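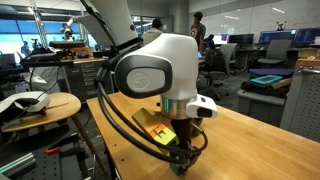 The robot arm and gripper above the table, with the yellow block underneath.

Sorting the Lindqvist dance band parts
Project report, second year, Music and Archives
Group: Yufang Ren, Vikas Bhatt, Sushil Kandpal
Handed in 14 October 2026

1. What we set out to do

The Lindqvist collection is a set of printed and handwritten parts for dance band. It came to the department in cardboard boxes and had never been listed in full. Our task was to put the parts back with the tunes they belong to, write a short entry for each tune, and get one of them into a state where a band could play it.

The collection holds over 500 tunes. We did not expect to finish and we did not. We worked from the start of the old numbering and stopped at number 234.

2. Method

Each part was checked for title, key, instrument and any pencil marks. If the title was missing we compared the first eight bars with the parts on either side of it in the box. Vikas played doubtful lines on the piano, as two waltzes in the same key can look much alike on paper and sound quite different.

Entries were typed into Flotevia, the catalogue program the department already uses. It does not have a field for key changes, so we put those in the notes. Next year's group should ask for one before they start.

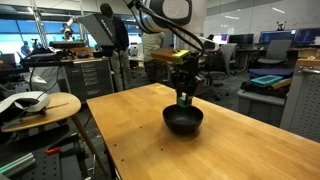

Pencil marks took longer than anything else. Some are plain instructions to the player, such as "mutes" or "no repeat", and those went straight into the entry. Others are initials, or what might be set lists. We copied these out as they stood and did not try to explain them.

3. Problems

The old numbering is not reliable. Two foxtrots at the far end of the list, 800 and 801, turned up in our first box, although the list has nothing between the low five hundreds and those two. We think they came from another band's library and kept their old stamps. We left them in the box and made a separate entry for each.

Second trumpet is missing from many of the tunes — probably one folder that was lent out and never came back. First alto is nearly always there.
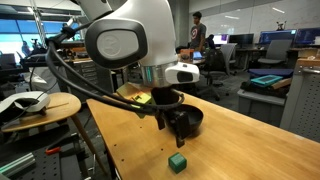 Shabani Tanui read our draft in June and disagreed about the trumpets. In her view the band may only have had one trumpet in its early years, and the second part was never bought. We have changed the wording in the catalogue from "lost" to "not present", which covers both cases.

4. The performing set

We chose a slow waltz with almost every part complete. Sushil wrote out a new second trumpet from the piano part and kept it low, under the tenor saxophone.

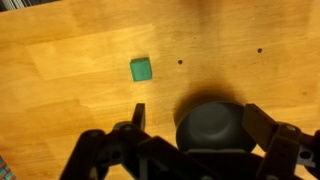

The student band read it through twice. The new part worked apart from four bars before the last chorus, where it doubled the trombone and made the chord heavy. Sushil has rewritten those bars — they have not been tried yet.

5. What is left

Everything after number 234, and the loose drum parts, most of which have no title at all.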